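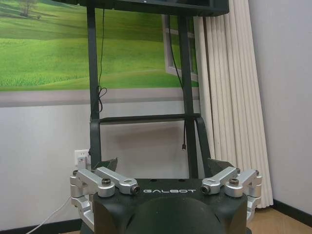

6 min read

Jukley: the frame build at Prins
Posted by Arnout Peeters, March 26, 2025

Jukley is the name we gave to the frame and everything that bolts to it. Bram Declercq and I have been building it at Prins, the shared workshop, since October. Bram does the metal and I do the wiring and most of the writing down. This page goes with the build and replaces the older notes, which had wrong dimensions in two places.

The job was to put a tall frame behind a robot base so that a panel, a pair of straps and the cabling could all sit above it. The frame had to come apart without a grinder and go through an ordinary door. Neither of us had built anything for a robot before. Bram has made trailers and gates and I have rewired a lathe.

Base and frame
GALBOT base at the front, with the frame standing behind it. Silver brackets either side, knurled knob on top of each outer clamp. The loose plug under the crossbar is on the right-hand cable.

Posts
The posts are rectangular metal tube from Breltis, cut on the cold saw at Prins. We bought 18 metres, which covered both posts, the crossbar, the feet and one post we cut short and had to do again. Bram cut both finished posts as a pair, clamped together, and they have matched ever since. The first two were cut one after the other with the stop moved in between, and that is how we got a short one.

The tube came with oil on it. Two wipes with degreaser weren't enough and the first coat of paint lifted near the bottom of one post. We stripped it, scuffed it and did it again. Matt paint shows every fingerprint while it is still soft, so leave it overnight.

Crossbar
It sits about midway up. We had it higher to begin with and the straps hung too close to the panel to get a hand in. Moving it down meant new holes, so there are filled ones higher up on the inside faces. They have been painted over.

The bar is bolted through the posts with crush tubes inside. The first version had no crush tubes and the walls pulled in when the bolts were done up. If you are working in thin rectangular tube, put them in from the start. Bram turned ours from scrap bar and they took less time than straightening the post did.

Top panel
The panel bolts on last. It is wide and awkward, and it takes two people, one holding and one starting the bolts. We slotted the holes on one side so that it can be shuffled across before tightening. Without the slots, any error in the width of the frame ended up in the panel and it sat with a twist.

We haven't decided what else will go on top. Bram wants a tool tray. I would like to leave it clear until the cables are sorted out.

Straps
Dark webbing, looped down on both sides from below the crossbar. The loops were made too long at first and then shortened. The stitching was done on the upholstery machine at Prins, which has a habit of skipping on three thicknesses, so we went over each join by hand as well.

The ends are folded back and stitched so they can't pull through the buckle. We sealed the raw edges with a soldering iron, which stinks and should be done outside.

Brackets
These are the parts that people at the workshop ask to see. Silver aluminium, one each side of the base, with an arm that angles in towards the middle and an outer block that clamps down the side. There's a slot or hole in the flat top of each arm.

A few notes from handling them. The knobs are done up by hand only. Bram once put pliers on one and marked it, and we agreed that would be the last time. The finish picks up black from steel swarf on your gloves, so change gloves between the frame and the brackets. Wipe with a soft cloth. Scouring pad leaves a different grain and it can be seen from across the room.

We don't hang any of the frame's weight on them. The frame stands on its own feet and would stand there with the base taken away.

Cables
Two black cables come down, one inside each post. The left one has a small tangle in it just above the crossbar. The right one goes behind the bar and ends in a plug that hangs free. Both will be tied in when the Flutska box is mounted, and until then I'd like them to stay easy to move.

Flutska is our own control box, a plastic enclosure with a power supply, a small computer and a row of fuses. It has been tested on the bench and doesn't belong to the base in any way. All it does at present is switch things on in the right order and log the supply voltage. The name came from a label that was already on the enclosure.

I cut the cables long on purpose. Every cable on the lathe job was cut to the exact length and every one of them was too short once it went round a corner. There is 70 centimetres of slack allowed on each side. Most of it will be used up by the run to the box and the rest will be folded behind a post and tied.

What went wrong with the wiring
The first set of plugs was crimped with the wrong die. They looked fine and they passed a continuity test, then two of them came apart with a light tug. I cut all of them off and started again with the right tool, which Prins had in a drawer the whole time. Every crimp now gets pulled before it gets plugged in, and I write the date on the tape.

I also labelled left and right from behind, and Bram labelled them from the front. We had both sets of labels on at once for a fortnight. The rule now is that left means left when you are standing in front and facing the lettering.

Where it is standing
We are in the room with the green hills mural and the cream curtain. The welding bay is too dirty for anything with open connectors, so all the hot work and drilling was finished there and the parts were carried through. The floor in here is wood. Keep offcuts and dropped bolts off it and don't drag the frame, lift it. There are rubber pads for the feet in the blue tub on the shelf in the tool store, and they should go on before it is moved anywhere.

The curtain is pleated and the hem gets in the way on the right when you are kneeling to reach the bottom bolts. Tie it back first and untie it afterwards.

Cost
The total so far is 2757 dollars. That takes in steel, fixings, paint, webbing, cable, connectors and the parts for the Flutska box. It doesn't include the base, and it doesn't include the membership fees at Prins, which we would have been paying anyway.

The steel from Breltis was 298 dollars delivered. They will cut to length for a charge, and after the business with the short post I would pay it. The largest single cost was connectors, mainly from buying them twice.

Tools used
Cold saw, pillar drill, a hand deburring tool, two long clamps, a digital angle gauge, the crimping tool from the drawer, a torque wrench for the crossbar bolts and a lot of masking tape. No welding on the uprights. The feet are welded and Bram did those in one evening.

A drill stand with a proper vise would have saved us time. We started with the tube held in a woodworking clamp and the bit wandered on the first face every time.

Still to do
Mount the Flutska box low down on one side and run the cables to it.
Cap the open tube ends.
Redo the left cable so that it has no loop above the bar.
Check the crossbar bolts again now that it has been moved a few times.
Find out whether the panel needs a second pair of bolts at the back. Bram thinks it does. I have leaned on it and it didn't move much, but I'm not heavy.
Draw the thing properly. The only full drawing is on the back of a Breltis delivery docket and the pencil is going.

Copying it
People have asked for the drawings and they can have them once they exist. The cutting list is pinned up in the tool store at Prins next to the saw. The lengths on it are in millimetres and the line that is crossed out is the short post, so don't use that one. If you change the width, change the panel holes as well, and make the straps last.

Questions about the metalwork go to Bram, questions about the wiring go to me. There's a clipboard by the door and we both look at it.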